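Builders wanted: laundry arm project, Covstead shared workshop

Last updated September 12, 2019

We are looking for two people to join a small build at the Covstead workshop. The project is a robot arm that works with front-loading laundry machines. It is called Menadard, after the street where the first version was put together in a garage. The current version is the third. It has its own base, two kinds of gripper that we swap between, and more cable than we would like.

The places are unpaid. Parts, bench space and a workshop key are covered. Travel is not covered unless you have to bring something heavy.

What we are trying to do

The goal is narrow. The arm should reach into an open drum, find what is in there, take hold of it and bring it out without catching on the rim. Later we want it to do the same thing in the other direction. Doors, buttons and detergent are out of scope for now and will stay that way until the reaching is reliable.

We work on bought machines and do not modify them. If a change needs a hole drilled in a washer or a dryer, we don't make the change.

Who we need

1. Someone for the gripper and wrist. You should be able to draw a part, print or cut it, fit it, and then take it off again when it turns out to be too wide. Most of the work is small brackets, fingertip pads and linkages. Experience with pivots that come loose would be welcome. You don't need an engineering degree.

2. Someone for motion and code. The arm is driven from Python on a Linux box under the bench. You would take over the path planning inside the drum, which at the moment is a list of fixed points with a few checks added on. You should be comfortable reading other people's code, including code with no comments in it.

For both places we need two evenings a week from October until the end of February. If you can only do one evening, say so when you write — we may be able to split a place between two people.

What is hard about it

Reflections are the main problem. Polished steel throws light back at the wrist camera and the depth readings go wrong near the rim. We have tried matte tape and different lamps, and neither has fixed it.

The second problem is clearance. The forearm has to come up from a low base and turn in toward the opening, and an open door on the next machine takes up a lot of the floor where the base would like to stand.

The third is knowing where the wrist is pointing. Between runs the gripper is often parked facing up, and the first move from there has been the source of most of our bumps.

The work at hand 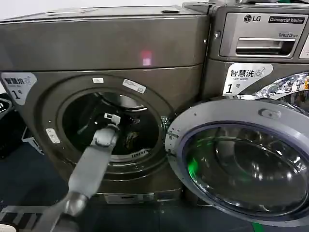

Reaching into the washer, with the door of the second machine open alongside.
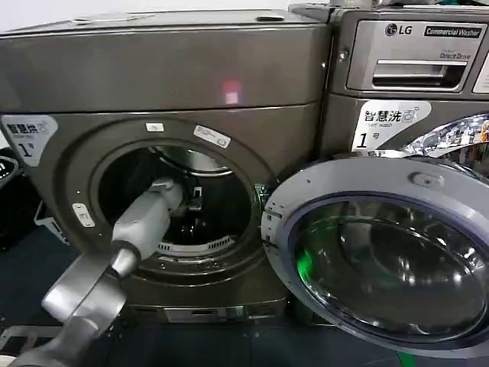

The arm at the dryer. The grille along the lower inner rim is one of the things a fingertip can catch on.
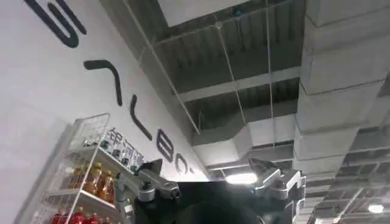
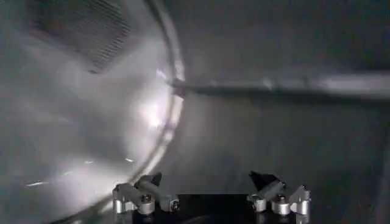

The last two are wrist camera views, the first looking up at the ceiling and the second with glare on the steel rim.

What you would start on

Gripper place: a new set of fingertip pads. The present ones are stiff and come to a point, and we want a softer pair that can be changed without taking the linkage apart.

Code place: the log reader. We have 2266 saved runs and no good way to search them. Almost 300 ended in a stop that we have never sorted by cause. Sorting them should come before any new planning work.

Rules of the workshop

The arm is never powered while a person has a hand in a drum. One person runs it and a second stands at the stop button. Hair is tied back and sleeves are kept short or rolled. New members do a safety evening before they touch anything, even if they work with robots for a living.

Designs and code are shared under an open license. Anything you make for the project stays with it, and you keep the right to use it elsewhere.

How to apply

Send a short note to the Menadard box at the Covstead front desk, or use the contact form on the workshop page and put "laundry arm" in the subject line. Tell us which place you want, which evenings you have free, and one thing you have built or repaired. It can be unfinished. A résumé is not needed.

We will invite people in for an evening at the bench before anyone commits. Members of the Flandadwood tool library can apply on the same terms as Covstead members.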